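The basket by the back door

Ask Lamisi Ankrah where anything is in her house in Eltholm and there's a fair chance she'll say the basket. Car keys, dog lead, the good scissors. It sits by the back door and takes whatever people are holding when they come in.

She bought the first one at a garage sale six years ago, a wire thing meant for the garden. There are 2 now, one at the door and one in the family room, and between them they do the job that a full wall of cupboards used to do badly.

"The cupboards had doors," she says. "The kids put things in, shut the door, and we bought another one of whatever it was."

Plenty of households run on a catch-all, even if they'd never call it that. It might be a washing tub, a fruit bowl or the bottom stair. Kobina Sowah has been going into other people's homes to help them sort their belongings for a long time, and his first job in any family room is to find it. He doesn't try to get rid of it. He empties it onto a towel on a Saturday morning and has the family put back what they want to keep there.

At one house in Wallin the towel held 38 things, and only a handful were toys. The rest was wrappers, pens, a sock, a school notice from February and part of a torch. The family had been telling him they owned too many toys.

His advice on the container itself is short. Choose mesh or open wire, so you can see what's at the bottom without tipping it out. Keep it low enough for the smallest person in the house to reach. Don't buy a lid. If it has handles, check they'll take the weight when it's full - a lot of the cheaper ones won't.

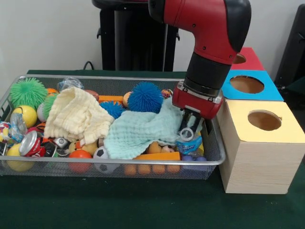 Soft things are the main trouble. A cloth or a jumper thrown in on top will hide everything under it for weeks, so Sowah has people pull the fabric out first and fold it somewhere else. Rubbish goes next, then drink cans and bottles. Balls can stay. They roll to the edges anyway and are easy to find.

Beads and other small pieces need a tin or a jar of their own, particularly if there's a toddler about.

Ankrah empties hers before tea on Sundays, most weeks. The second basket gets done when someone can't find the remote.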